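Plorner Skin Clinics Open Walk-In Hours for Scabies and Other Itchy Rashes

FOR RELEASE IN JUNE

Plorner, a group of outpatient skin clinics, will open evening walk-in hours for patients with an itchy rash that has lasted more than a few days. The hours begin this month at the Fallach and Stirkine clinics and run until 8 p.m. No referral is needed.

The clinics expect many of these visits to be for scabies, a skin condition caused by a tiny mite that burrows into the top layer of the skin. The rash is often made up of small red bumps and may show thin, wavy lines where the mites have tunneled. Itching is usually worse at night. Common places are between the fingers, on the wrists, around the waist and in the armpits. In babies and young children the rash can also appear on the scalp, palms and soles.

"People wait because they think it is dry skin or a reaction to soap," said Mabli Gittins, medical director at Plorner. "By the time they come in, other people at home are often itching too."

Scabies spreads mainly through long skin-to-skin contact. A person who has never had it may not itch for several weeks but can still pass it on. For this reason everyone in the household is normally treated at the same time, including those with no rash.

Plorner saw 104 patients with scabies at the Stirkine clinic last year. A trial of evening hours there drew 200 visits for all types of rash, and the clinic decided to keep the hours and add them at Fallach.

What happens at a visit

A nurse will ask when the itching began and who else at home has it. A clinician will then look at the skin and may take a light scraping to check under a microscope. Most patients with scabies are given a prescription cream to put on from the neck down and leave on for the time stated on the label. A second treatment is often needed. Itching can go on for 2 to 4 weeks after treatment - this does not always mean the mites are still there.

"We would like people to call us before they treat themselves a third or fourth time," said Ifor Parri, nurse manager at Fallach. "Too much cream can irritate the skin and cause a rash of its own." 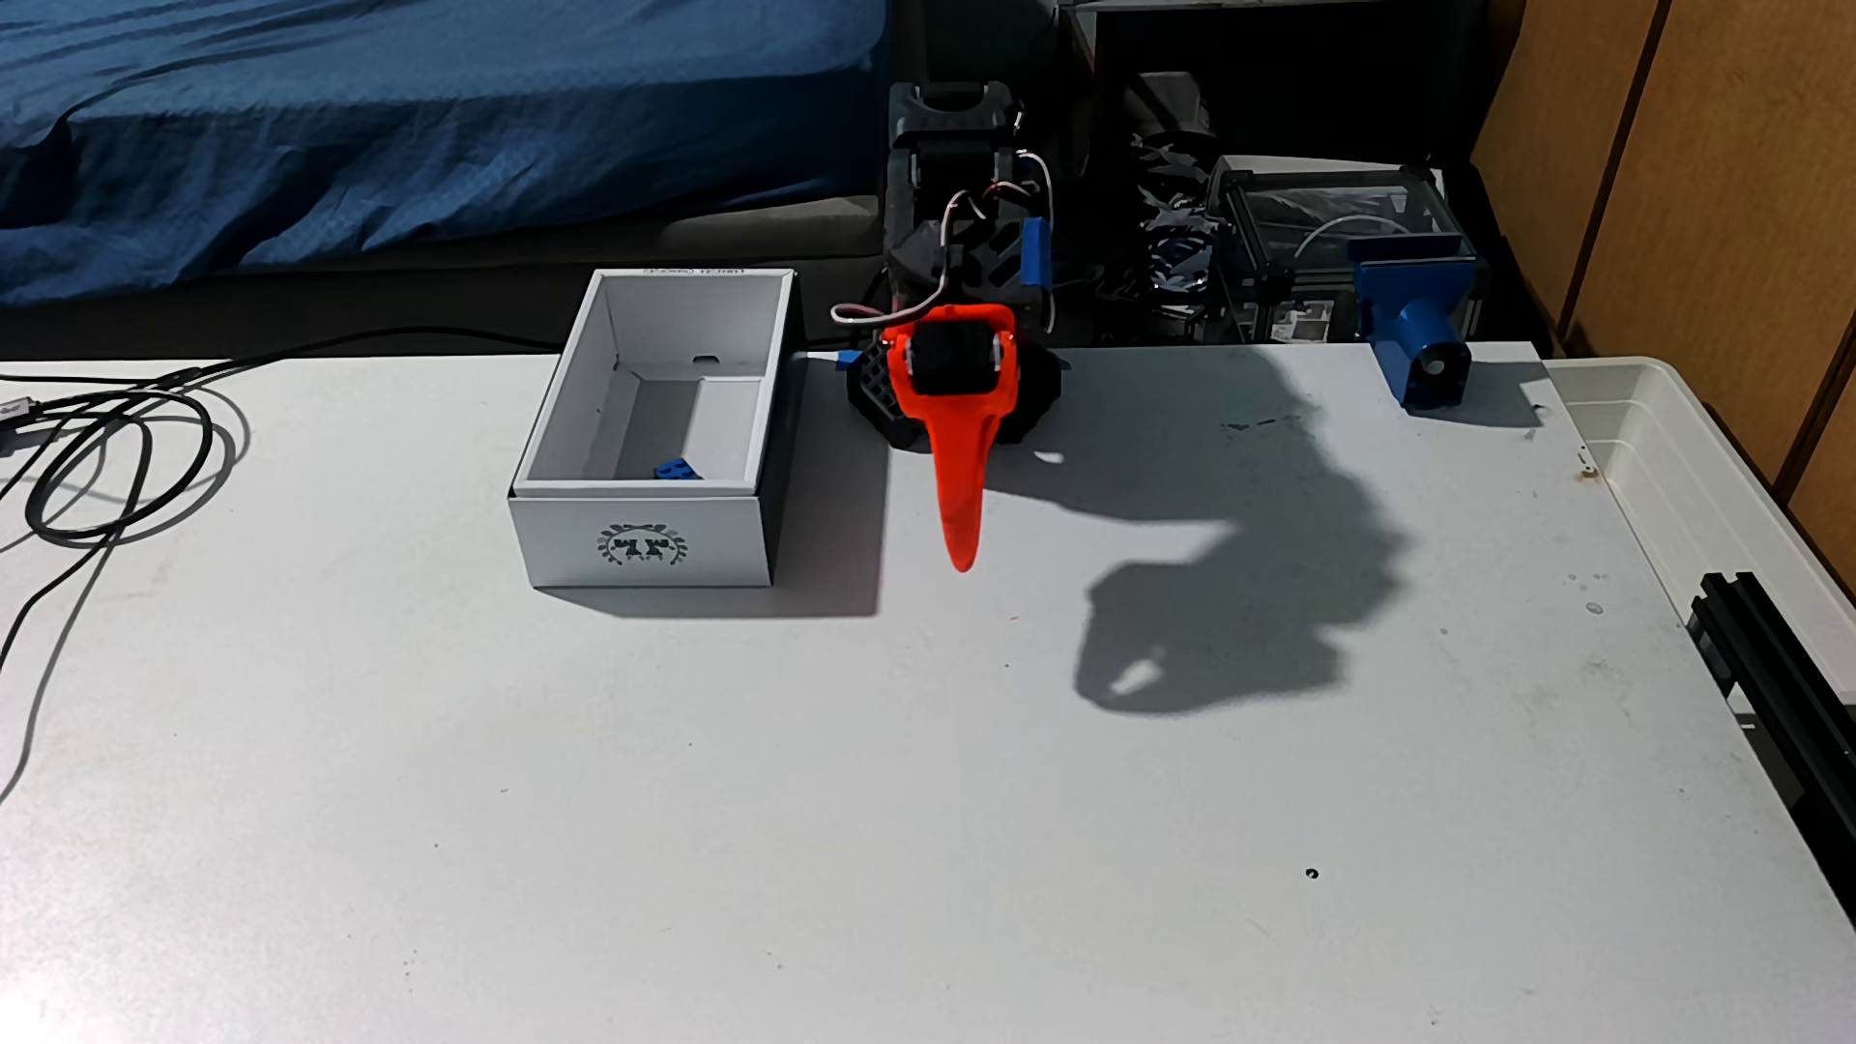 What to do at home

Wash bedding, towels and clothing used in the 3 days before treatment in hot water and dry them on high heat. Items that cannot be washed can be sealed in a plastic bag for at least a week. Vacuum rugs and upholstered furniture. Pets do not need to be treated, as the human scabies mite does not live on them.

Children can usually go back to school or child care after the first treatment is finished. Anyone with thick, crusted patches, fever, or skin that is swollen or draining should see a clinician promptly.

Contact

Bleddyn Wogan, Patient Information, Plorner. Printed treatment instructions are available at the front desk of both clinics.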